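About Dostesetti

Pauline Tindall and Deming Long started Dostesetti in a shared workshop in December. We build robot arms for sorting wire offcuts, and we doubt most of what gets said about robot arms, ours included. 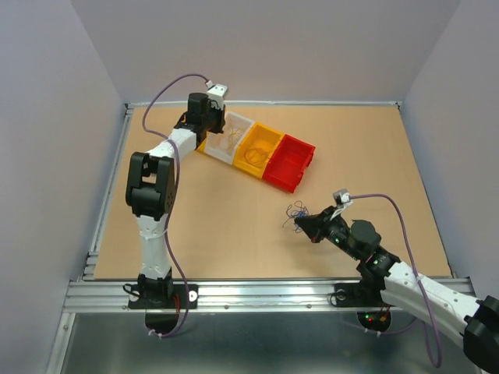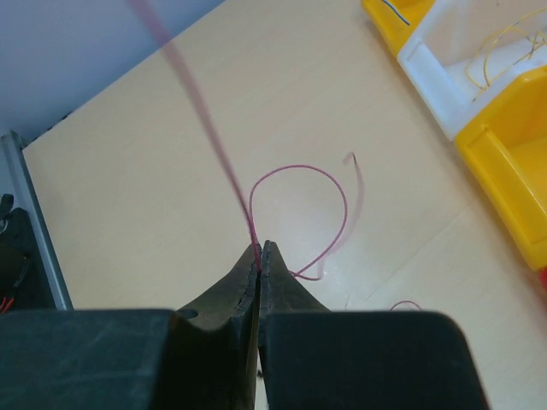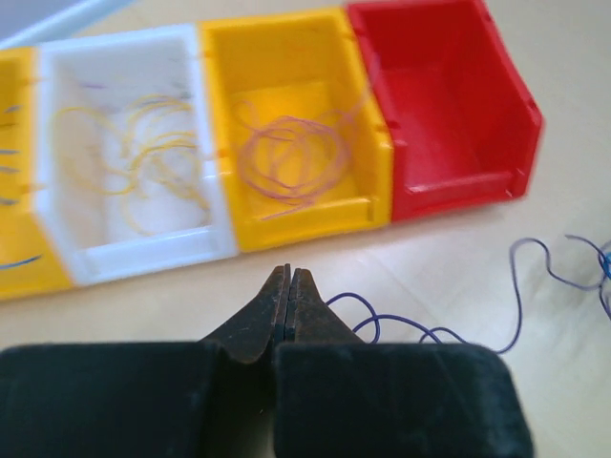

Is it quicker than sorting by hand?
Not yet. Pauline still beats it with a cup of tea in one hand.

We have read plenty of promises about hobby automation — we'll believe them after 900 clean sorts. Visitors welcome at the Pondness bench.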